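I want to make a case for the snack aisle in foreign grocery stores, and for the small grocery on Granville in particular, which has taught me more about what people eat than any restaurant I've been to.

Restaurants put on their good clothes for you. A grocery doesn't have time. When I travel I drop my bag, find the nearest ordinary store (the one with the mop bucket by the door) and walk every shelf before I look at a single museum. In Jara I spent a whole morning in one and came out with pickled plums, a sleeve of crackers that tasted like toasted corn, and a soda so bitter I still think about it! It cost me less than the bus ride over.

You learn things. You learn what kids beg for at the checkout, what goes into a lunch box, what gets a whole shelf to itself. In Unatden there were 19 kinds of sunflower seeds and one lonely kind of potato chip. No guidebook I owned mentioned seeds at all, and by the second evening I was cracking them on a bench with everybody else, shells all over my shoes.

People tell me packaged food isn't real food culture, that I should be hunting for somebody's grandmother and her dumplings. I love dumplings. But plenty of grandmothers keep a tin of store-bought wafers on top of the fridge, and those wafers have been there through every birthday and every report card. A cookie that a town has been eating for 34 years has earned a little respect, factory or no factory.

And you don't need a plane ticket. Dikley isn't a big place, and I can still reach three import stores in 20 minutes on my bike. Go in hungry. Buy the thing you can't read. Small cakes are my weakness, and I'll pick one on the strength of its wrapper every time.
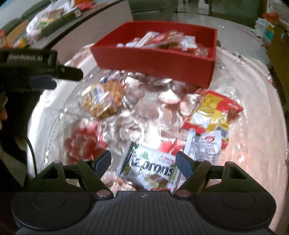

*Kaprons, with a layered cake on the package, in the big plastic bowl.*

My one rule is to share. Cut everything into small pieces, put it out with tea, and let people argue. We once spent an entire March evening fighting over a licorice that half the table wanted banned, and I went back the next afternoon for two more bags.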